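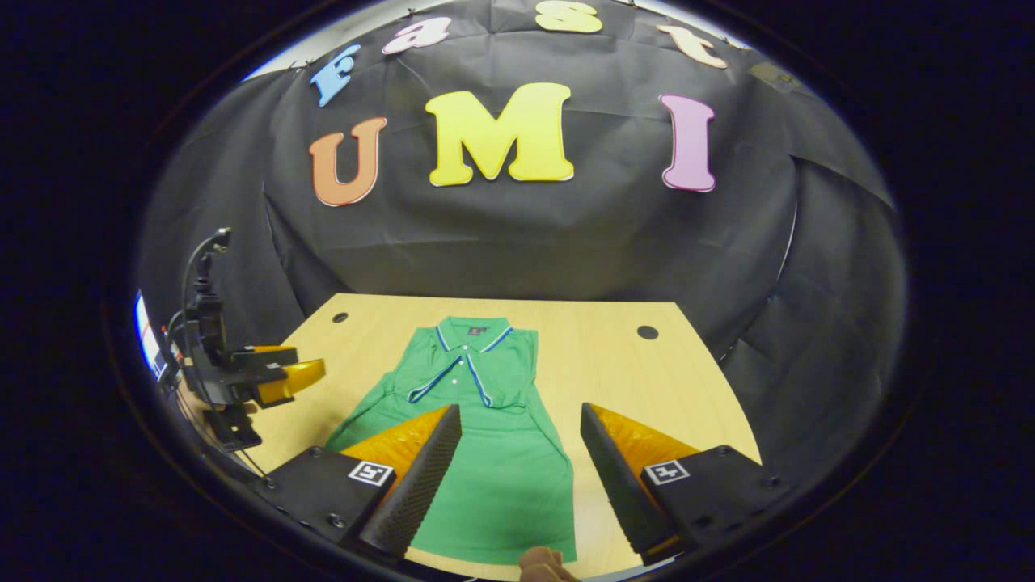 Which gripper finger should I try first for folding clothes?

Start with a long, ribbed wedge finger, because it slides under a hem more easily than a blunt one and holds on without much squeeze. Once you have a baseline with that, you can swap in other shapes and see what changes.

I've spent most of August comparing fingers on cloth and I've loved it (far more than I expected to love polo shirts!). What follows is the routine I've settled on. It works for a hand-held gripper and for one bolted to an arm.

What you need

Two or more sets of fingers that fit the same mount
A flat table with nothing shiny behind it
One shirt with a collar and one plain T-shirt
A notebook, or a spreadsheet if you must

I used the Hollent ribbed wedges and the Prelwood flat pads, with a Berhe controller on the arm side. Any similar kit will do.

Step 1: Set the opening

Open the fingers as wide as they go and note the reading. Close them on nothing and note that too. My controller counts from 172 when shut to 4,000 when fully open, and if those two numbers drift between sessions I redo the zero before going any further.

Step 2: Check the markers

If your fingers carry printed square markers, make sure the camera can find both of them through the whole travel. Move slowly from open to shut and watch the live view. A curled label corner is enough to lose one, so press them down well.

Step 3: Lay out the shirt

Put it face-up, collar away from you, sleeves tucked in along the sides. Don't iron it. A few soft creases give the fingers something to catch, and real washing has creases in it anyway.

Step 4: Do six pinches

Pinch the hem at one corner, lift it a hand's width, put it back. Do that 6 times, then change fingers and do it again with the shirt in the same place. Write down every slip, and every time you picked up two layers when you wanted one. That second mistake is where the fingers really differ!

Step 5: Try the collar

Collars are thick and springy, so lower your closing speed. I run at 1,000 on the Zorero speed setting for hems and halve it here. Flat pads did much better for me on this part, and I still haven't decided whether that's the shape or the softer face.

Step 6: Swap the order

Come back later and start with the other set. I skipped this the first time and had to bin a whole afternoon of notes, as the shirt had gone limp with handling and the second set got all the blame.

Next I want to try one ribbed finger and one flat one on the same gripper. If you've done that already, please leave your settings in the comments.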